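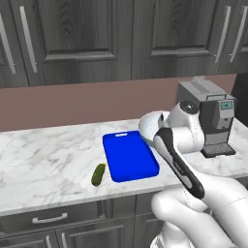 Minutes of the simulation working group
December 3, 2020, online

Chair: Heledd Price. Present: the Naline team (all), two guests from Wavport.

1. Minutes of the last meeting
Accepted with one correction. In point 4 the word "policy" must be read as "planner".

2. Kitchen task, results
Heledd presented the new runs of the task "put the cucumber on the cutting board". In each run the kitchen keeps the same layout, but the colours of wall and cabinets, the light and the start place of the cucumber are changed. The training set has now 1485 simulated demonstrations. From the 1933 which were generated, the others were removed by the filter, mostly for collision of the wrist with the board.

The policy was tested on 117 start positions which it had not seen in training. It does well when the cucumber lies near the board. It is clearly weaker when the cucumber lies diagonally to the board, because the gripper comes down with a wrong angle and pushes it away. The group discussed if this is a problem of the data or of the grasp planner. Opinion was divided - the Wavport guests think it is the planner, Heledd thinks that the filter removes too many of the diagonal grasps. It was agreed to check the filter first.

3. Rendering
The Berex renderer is slower than the old one, about 7 seconds more for each episode. The reflections on the marble are better, and the group wishes to keep it. A question was asked whether the espresso machine should stay in all the kitchens. It was decided to keep it, so that the policy learns to work with objects which are not part of the task.

4. Comparison with Hou
The Hou baseline was not ready. It must be run with the same start positions, otherwise the comparison is not fair. Moved to the next meeting.

5. Actions
- Filter: list the removed episodes by angle of the cucumber (Heledd).
- Baseline: run Hou on the test positions (Naline team).
- Planner: send the settings file for the approach height (Wavport).
- Real robot: no tests before April. The lab is not available - see the minutes of the last meeting.

6. Any other business
The shared folder is almost full. Please delete old videos, but not the log files.

2 comments | 0 shares
Contact | Simulation working group | Back to top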